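Ruvley Knitwear Folding Set, data card

Version 2
Last revised 04/01/2025
Maintained by the Ruvley garment notes project

Summary

Ruvley is a collection of short recordings of knitwear being laid out, straightened and folded on beds. Each recording covers one garment on one surface. The set is meant for work on garment state: which side is up, where the sleeves lie, where the neckline is, and how far a fold has progressed. It covers sweaters and cardigans only. Shirts, trousers and bed linen are in the companion set, Plevow, which uses the same label scheme.

Contents

The release holds 114 recordings in 20 groups. A group is one garment in one room. Stills are exported separately, so a user who needs only garment states does not have to unpack the recordings.

recordings/ one folder per group
stills/ exported stills, same folder names
labels/ one text file per group
splits/ lists of groups for training and testing
CHANGES plain text, newest entry first

Garments

All garments are adult sizes and all are knit. Fine knits make up most of the set. Fuzzy or brushed surfaces are tagged "brushed" in the labels, as they blur small creases and make the hem harder to trace. Color is given as a plain word (red, brown, gray) and should not be used to match a garment across rooms. The same knit can read as brick red near a window and as dark maroon in shade, and labelers were told to record the color they saw in each still.

Neck linings and label tapes are marked where visible. They are the most dependable cue for finding the neckline of a rumpled sweater. A visible label tape does not establish which side of the garment is up, and the two fields are filled in separately.

Surfaces

Surfaces are beds with their ordinary covers on. Covers are tagged "plain" or "printed". Printed covers are the harder case: petals and other small light shapes near a collar can be mistaken for a label, and a large flower partly under a sleeve breaks up the garment outline. Group 5 is the reference group for printed covers, with a red-brown garment on a pink floral bed.

Stills from group 5

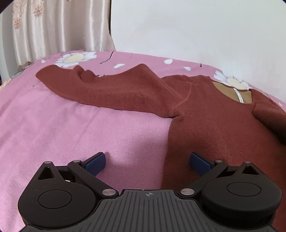
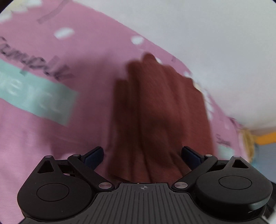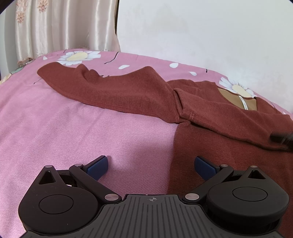
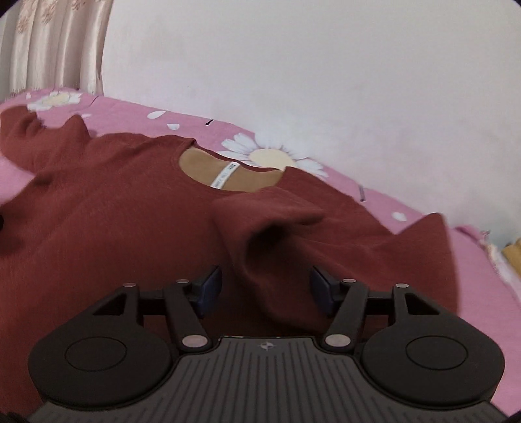

Group 5, printed cover. Neck lining and label tape are visible in the first and fourth stills; the second has strong motion blur on the cloth.

Labels

Each still has one line in the label file. Fields are separated by tabs.

side: front, back, unclear
neck: visible, hidden
sleeve_a, sleeve_b: out, folded in, under, hidden
hem: straight, bunched, hidden
blur: none, slight, strong
cover: plain, printed

Sleeves are named a and b in the order they are met going clockwise from the neckline. Left and right were dropped after version 1 because labelers disagreed on garments lying face down. If the neckline is hidden, both sleeve fields are set to hidden, even where a cuff can be seen.

A sleeve counts as folded in once its cuff lies over the body. A sleeve that is raised or bunched but has not crossed the body edge is still "out". Stills with blur set to strong keep their other labels if a labeler could fill them in without looking at neighboring stills. Otherwise side is set to unclear and the remaining state fields to hidden.

Splits

Splits are made by group. No garment appears in both training and test lists. The Thaweesak split holds out all printed covers and is the one to report when comparing methods on cluttered backgrounds. The default split mixes both cover types.

Known problems

Wide-angle curvature is not corrected. Straight bed edges bow, and hems near the border are labeled by their real shape, not their apparent one.

The hem field is the least consistent. Ribbed hems that roll under were labeled "bunched" by one labeler and "straight" by another. A second pass is planned for April.

Thin dark lines in printed fabric were entered as creases in a few early label files. Corrections are listed in CHANGES.

Use

The set may be used for research and teaching. Redistribution of the label files alone is permitted with this card attached. The reader script is part of the Zerkard tools and expects the folder layout given under Contents. Renamed group folders are skipped without a warning.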